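Fernholm's tennis balls get a lid of their own
7/2/26

The stray tennis ball, long a fixture of the hallways at the Siler recreation center in Fernholm, is being shown the door. Or at least the bin.

Under a tidying plan that took effect this month, every activity room in the building gets a small lidded bin for whatever balls have wandered in from the courts. Until now the official storage system was a windowsill, and before that a salad bowl that went home with somebody after a potluck in March and has not been heard from.

The center held its spring cleanout over two days and came away with 886 tennis balls, according to a tally taped to the front desk. They were behind radiators, under the stage, in the piano bench and, in one case, inside a boot in the lost and found. The boot remains unclaimed.

"I knew we had a few," said Zeeshan Abbasi, who manages the building. "I would have guessed a bucket. I would have been wrong by a closet."

The bins are the tabletop kind, cream-white and rounded, with a hinged lid that flips up and stays out of the way. Abbasi tried an open basket first. The balls went in well enough, and then the toddler music class met.

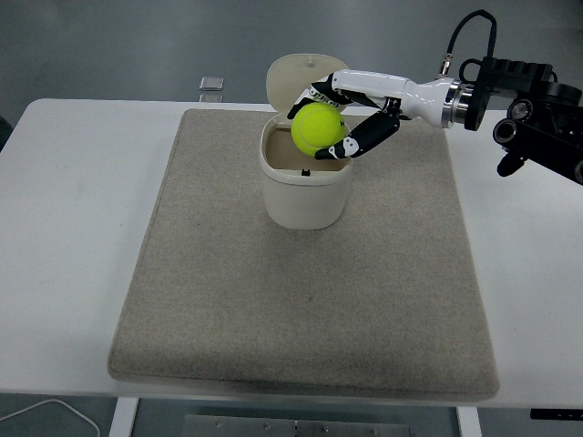
A tennis ball at the rim of one of the new lidded bins, on a felt mat in Siler.

The felt mats were a separate line in the budget and drew more discussion than the bins did. The tables are white, they show everything, and the quilting group has opinions about scuffs. The mats are a speckled oatmeal gray, a shade that one quilter described in the comment book as "fine."

Bins and mats together cost $3000, paid out of the Cuvmont Fund, which in past years has bought the center a coat rack and half of a scoreboard. The other half is expected when the fund recovers.

Not everyone is sold. A second entry in the comment book points out that the bins are small and tennis balls are not, and asks what happens when one fills up. Abbasi's answer is that somebody carries it down to the courts and empties it -- a step he concedes was also available under the windowsill system.

Balls with any bounce left will go back to the courts. The rest are going on chair legs at the Phí Café next door, where the floor is tile and the chairs can be heard from the parking lot.

Anyone with center tennis balls at home may leave them at the front desk during regular hours, and no names will be taken. The salad bowl can come back the same way.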